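Measuring Blood Pressure at Home: What the Protocol Requires

A single reading taken in a clinic is a weak basis for a diagnosis of high blood pressure. Readings shift with posture, caffeine, conversation and a full bladder, and in some patients they rise only in front of a doctor. Home measurement is meant to correct for this, but the result depends on how the patient carries it out.

The Samow clinic group reviewed the home logs of 1,373 adult patients who had been asked to record their pressure twice in the morning and twice in the evening. Many logs contained rounded values, missing evenings or readings taken immediately after exercise. Khanyisile Engelbrecht, the nurse who led the review, attributes much of this to the instructions. "Patients were handed a monitor and a sheet of paper," she says. "The sheet did not mention sitting still first."

Cuff size was the most common technical fault. A cuff that is too small for the upper arm gives a falsely high value, and one that is too large gives a falsely low one. The arm should be measured at its midpoint with a tape before a cuff is chosen.
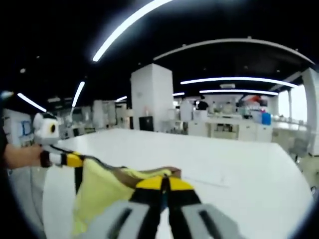 The revised instructions, in use since May, ask for five minutes of seated rest with the back supported, both feet on the floor and the arm resting at heart level. The cuff goes on bare skin. Two readings are taken one minute apart, without talking, and both are written down. Readings from the first day are discarded before the average is calculated.

Abdul-Rahman Gyamfi, a family physician at the group's Pillar site, now asks for at least 3 full days of readings before changing a dose, and prefers seven. He also has patients bring their monitor to the office once a year, where it is compared with the clinic device on the same arm. Monitors that differ widely on repeated checks are replaced.

Wrist models remain a problem, as they are sensitive to the position of the hand. The group recommends them only where an upper-arm cuff cannot be fitted.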